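How Do You Teach a Robot to Clean a Bathroom?

By Asabe Balogun

Do you hate cleaning the toilet? Me too! So when people ask what I do all day and I say "I show robots how to do chores," the bathroom is the one they always want to hear about. A robot doesn't know what a toilet brush is until a person has shown it, over and over. These are from one of our bathroom jobs:

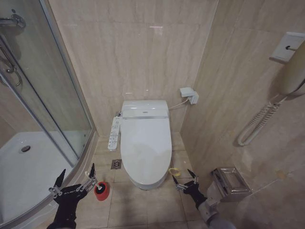
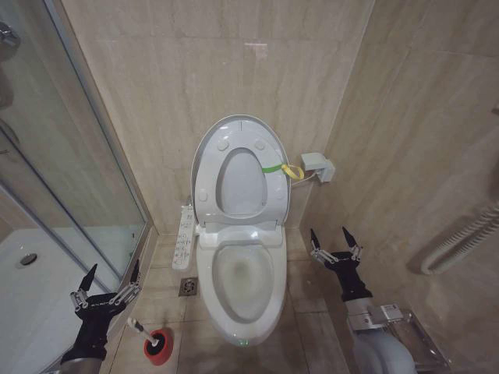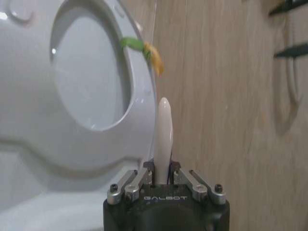

So how do you show a robot anything? You can't just tell it "scrub the bowl, please." (I've tried. It's very quiet.) There are two main ways, and I like them both.

The first way is by hand. You take hold of the robot's arm and move it, a bit like when a grown-up held your hand to help you write your name. The robot has sensors in its joints, which are its elbows and wrists, and they remember every bend. Later it can try the same bends by itself.

The second way is by remote control, and we call it teleoperation. That's a long word! "Tele" means far away, so it means working something from far away. I hold a controller in each hand. When I move my left hand, the left arm moves, and when I squeeze, the gripper closes. A gripper is a robot's version of fingers. Some of them only have two, so picking up a skinny handle takes practice, and I dropped plenty of things in my first month.

While I drive, the computer saves what the cameras see and how the arms move. One go from start to finish is called a demonstration. My friend Rory Jardine and I started a bathroom set in June, and by the end we had 2,556 demonstrations. On a good day I could do 30 before my arms got tired and I wanted a sandwich.

Why so many? Well, think about learning to catch a ball. If somebody threw it to you exactly the same way every time, you'd be great at that one throw and terrible at all the others! So we change things. We move the brush a little to one side, or start with the arms somewhere new, or leave the lid up one time and down the next.

And yes, I make mistakes. Sometimes I bump the seat or miss the handle, and then I have to decide if we keep that one. Rory likes to keep a few where I goof and then fix it, so the robot can learn how to fix things too. I used to be embarrassed by those, but now I put a star next to them on my list.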